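The Panel That Stopped Kurndale

The fault first showed up in June, in simulation. Engineers at Kurndale were running a two-arm handling task on Negri, their in-house control software, when 10 of 54 runs ended in a safety stop. 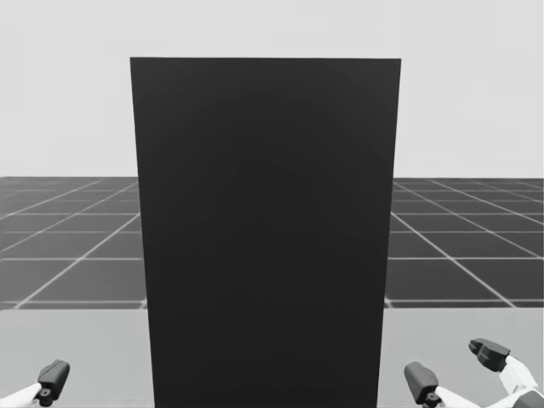
A simulated run with the dark panel upright and both grippers clear of it.

The log blamed a collision each time. Replays found no contact. Negri had the panel's width wrong — off by two inches — and was halting the arms for a hit it only predicted.

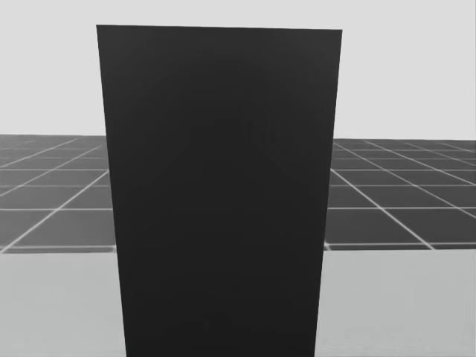

Abena Darko
Staff Writer

Dratgate, which planned to put the same software on its Irurow line, delayed the start by 42 days. The width is now read from the part file at every launch, and a mismatch blocks the run before either arm moves. Kurndale is still checking its older task files for the same error.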